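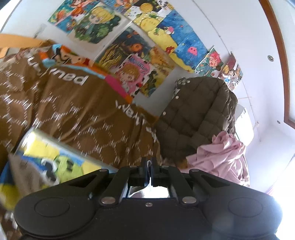 Gripper fingertips nearly closed on thin white material, brown bedding behind.

Gedport Subject Lines: data card

Summary
Gedport is a table of 2,355 email newsletter subject lines with send and open counts. It was put together to test simple models of open rate for small mailing lists. All lines are in English. The lists belong to retail and service businesses that sent at least one newsletter a month through the Mulwood mail tool.

Contents
subjects.csv: one row per send
lists.csv: one row per mailing list
splits/: train and test row IDs
CHANGES.txt

Fields in subjects.csv
send_id: integer, unique
list_id: matches lists.csv
subject: text, UTF-8, emoji kept as sent
preheader: text, may be empty
hour_local: 0 to 23, in the list's own time zone
delivered: integer, bounces removed
opens_unique: integer
opens_machine: integer, see below
clicks_unique: integer
unsubs: integer, counted up to the next send on the same list

Fields in lists.csv
list_id, sector, signup_type (single or double), size_band, last_pruned. The last_pruned field holds a month name or is blank. Blank means the owner did not report a pruning. It should not be read as "never pruned."

Collection
Owners exported their own send reports. Exports were merged with the Sirkotine script, which matches column names and drops test sends. A send is treated as a test if it went to fewer than 20 addresses. Resends to non-openers are kept as separate rows and share a subject with the first send, so group by list_id and subject before splitting if you make your own splits.

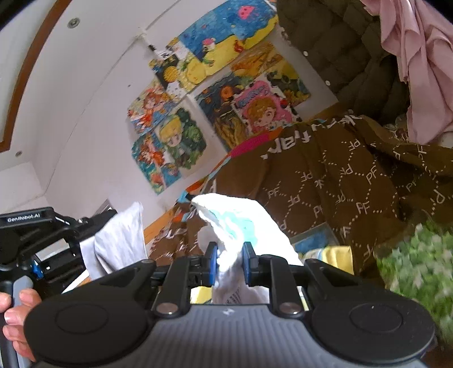

White cloth with a small printed label held between blue-tipped fingers.

Machine opens
Some mail apps load tracking pixels before the reader sees the message. Opens from known prefetch addresses are counted in opens_machine and are also included in opens_unique. Subtract one from the other for a stricter count. The address list used for this was last updated in January and will miss newer ranges. For most work clicks_unique is the safer target.

Cleaning
Personal names used as merge tags were replaced with FIRSTNAME. Coupon codes were replaced with CODE. Store names were left in place where the owner agreed and replaced with STORE otherwise. No subscriber addresses were collected at any stage.

Known problems
hour_local is wrong by one for some sends near clock changes. Two lists share an owner and reuse subject lines; both are in the train split. About 15 rows have an empty subject because the original was a single unsupported character. Sector labels were supplied by owners and are uneven, for example "gifts" and "gift shop" both occur.

Baseline
The Hnatiuk baseline is a linear model on subject length, hour, size band and signup type. Code is in baseline/ in the main repository. It does not use the subject text beyond its length.

Use
Research and teaching. Do not use the table to rank individual stores.

Contact
Zubaida Tarar maintains the files. Report errors through the issue tracker and include the send_id.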